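Ticket: listing weights not saving in catalogue
Shop: Uretti Minerals
Opened: Jun 20, 2024
Status: Open, waiting on Dotena
Priority: Normal

Problem
Gold nugget listings lose the weight in grains when edited. The gram value stays. Affects natural nuggets and crystal specimens only; cut stones are fine.

Steps to reproduce
1. Open any listing in the Nair stock editor.
2. Change the locality text and save.
3. Reload. The grains field is blank.

Log
Checked the export. 3000 listings in total, 69 with a blank grains field. All 69 have been edited after the last Dotena update.

Tried a different browser. Same result.

Entered the weight as 170 grains without the unit. Saved correctly. Entered it again as "170 gr" — blank after reload. The field now seems to accept digits only and drops the whole value if it finds letters.

Locality set to "Trerari" on a test listing, weight left as digits. Saved correctly, so the locality field is ruled out.

Reply from support: unit suffix will be allowed again in the July release. No fix for values already lost.

Workaround
Type digits only. For blank entries, copy the gram value, multiply by 15.432 and round to one decimal place. Do not run the bulk import — it overwrites the gram column as well.

Still to do
Refill the blank entries. Retest after the update. 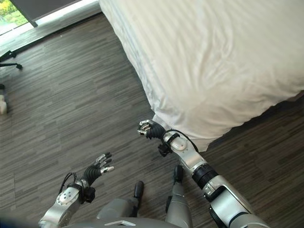
White duvet on the bed, dark grey wood-plank floor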